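Can a Robot Tidy Your Room Yet?

By Shamim Dhanial

Think about the last time you put your toys away. You probably picked up a block, dropped it in a box, and reached for the next thing while you were talking to someone. You didn't have to think about your fingers at all.

For a robot, that same job is one of the hardest there is.

Robots have been good at some kinds of work for a long time. In a car factory, a robot arm can weld the same spot on every door, all day and all night. The doors always arrive in the same place, facing the same way. The robot makes the same move again and again, and it doesn't need to wonder what is in front of it.

Your bedroom floor is different. A sock never lands the same way twice. A teddy bear is soft, a marble rolls, and a book might be lying open under a blanket. Shops have this problem too. At the Wametti toy store, where Silviu Moldovan works in the stockroom, there are 629 kinds of things on the shelves, and some of them come in bags that change shape when you squeeze them.

So people who build robots often start with a smaller mess. They put a few things in a bin and ask an arm to get one of them out. This sounds simple, but the robot has several jobs to do. It has to work out where one object stops and the next one starts. It has to choose a place to hold on. Then it has to move its fingers there without banging into the walls of the bin.
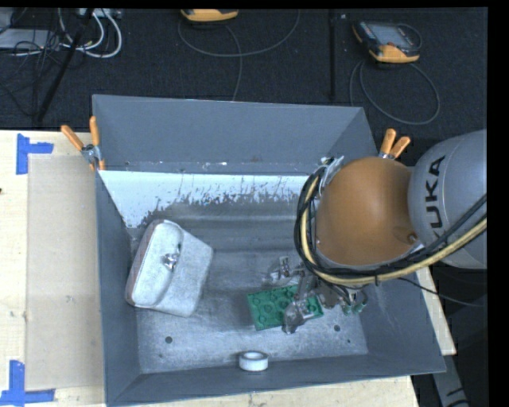

Why is it harder to pick up a toy block than to weld a car door?

A welding robot knows where the door will be before it moves. A block can be anywhere, turned any way, with other things leaning on it or standing close by. The robot has to look first and make a new plan each time.

Shape matters as well. A block has flat sides, so two metal fingers can pinch it. A roll of tape is round, and it can slip or roll off if the fingers close in the wrong place. A bigger case with curved edges may be too wide to grab across the middle, so the robot has to find a thinner part, or a corner.

Then there is touch. Your skin tells you right away if something is sliding, and you squeeze a little harder -- usually before you notice you are doing it. Many robot fingers can't feel much. Some have sensors that help, but they are still not as good as your hand.

What can robots do at home today? Robot vacuums can clean a floor, as long as someone picks up the shoelaces first. Robot mowers can cut grass. Those machines each do one job. A robot that can clear the table, fold your shirts and put the blocks away in any house is something people are still working on. Some robots can do parts of those chores, but they are often slow, and a person usually stays close by to help.

Try it yourself

Put 7 small things in a box. Close your eyes and take them out one at a time, using only your thumb and one finger. Keep your other hand behind your back. Which thing was the hardest to pick up? Now try again with thick gloves on.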